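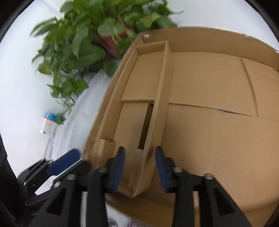

Open carton with the long cardboard insert still inside

Saving big shipping boxes and inserts for reuse — worth it in a small apartment?

posted by pomo_hallway, Dec 15, 2022

Hi everybody! I moved into a smaller place this fall and I'm in love with it except for one thing, the cardboard. I ordered a floor lamp from Galleo and a shelf from Skundar, and both arrived in huge cartons with those wonderful folded inserts that hold everything in place. I can't bring myself to flatten them. The inserts especially! Somebody sat down and worked out every one of those folds and I think they're beautiful.

My closet is full now, though. I have two jumbo boxes standing on end behind the coats and a bunch of smaller ones nested inside. My lease is up next December and I'll probably move again, so part of me says keep it all. The other part of me would like to reach my coats.

So which boxes are really worth keeping, and is there anything good to do with the inserts besides packing? I'd love to hear what people have made out of them. Also, does cardboard go bad if you keep it a year? My closet shares a wall with the bathroom, in case that matters.

14 people found this helpful? Be the first to reply below.

keogh_street_crafter

Oh, I love this topic! I've been a box saver for years and I have opinions.

Keep the original box and inserts for anything that's an odd shape or breaks easily, like the lamp. You will never pack a lamp as well as the people who shipped it did. For the shelf I'd let the box go. Once a shelf is together you're not taking it apart to fit back in the carton (well, maybe you are, but I sure wouldn't), and a moving blanket does a fine job.

Now the storage part. Slit the tape on the bottom with a dull butter knife, fold the carton flat, and slide it under the bed or behind a dresser. Put the inserts flat too if they'll go. Most of them are one sheet with tabs, so if you open the tabs gently they come right back to a flat piece. Take a marker and write on the piece what it goes with and which side faces up. I skipped that once with a mirror and spent a whole evening folding the thing every way except the right one.

As for making stuff, where do I start! Long trough-shaped inserts are my favorites. I've got one holding wrapping paper rolls, and another one in the garage with garden stakes in it. The small compartments make drawer dividers. Trim them down with a utility knife and a metal ruler, and cover the raw edges with paper tape so they don't shed little bits into your socks. Big flat panels are great under a painting project, or as a sled path for a toddler on carpet (ask me how I know).

My rule is one flat stack, 4 inches high. When a new box comes in that makes it taller, something has to go out. I've stuck to it for about 156 boxes now, and yes, I keep a tally on the closet door, which my family finds very funny.

drybasement235

Bathroom wall is a bad spot. Cardboard soaks up damp from the air and gets soft, and bugs like it. Mine went floppy in one summer. Move it to a bedroom closet, off the floor.

If a box has a crushed corner, recycle it. It won't hold weight in a stack no matter how much tape you put on.

late_night_folder

Agreeing with the crafter on lamps and the dry basement person on damp, and I wanted to add a bit about cats. If you have one, leave one carton out on its side with an old towel in it and you've got the best cat house on the block. Mine has ignored every bed I ever bought.

Also check what your movers want before you save very much. The company I used wouldn't cover anything I'd packed myself, original box or no original box, and I'd kept a whole wall of cartons for nothing. They ended up going to a neighbor who was moving the next month, and she was thrilled — try your building's message board, people snap up free boxes fast.

pomo_hallway

Thank you all so much! I moved everything out of the damp closet tonight and the shelf box is going out with the recycling. The lamp box stays. I opened up the tabs on its insert and it really did go flat, so I labeled both sides and slid it behind the dresser. The shelf insert is going to be my wrapping paper holder, just in time for the holidays. Drawer dividers are next!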